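Peninah Simiyu wrote the first floor rules at Pavero on two sheets of paper. The current version covers 70 points, and new hires read it before they touch a machine.

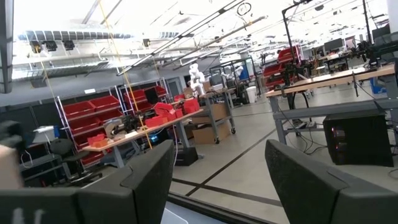

The rule she gets asked about most is the one on cables. A cable may come down from the ceiling, as a yellow one does to the worktable, but it has to be logged and checked every June. Anything crossing a walkway needs a cover – tape does not count.

Abenezer Kumsa, who runs the night tests, wanted a shorter list. Simiyu agreed to drop two points. The rule on stop buttons stayed at the top of page one.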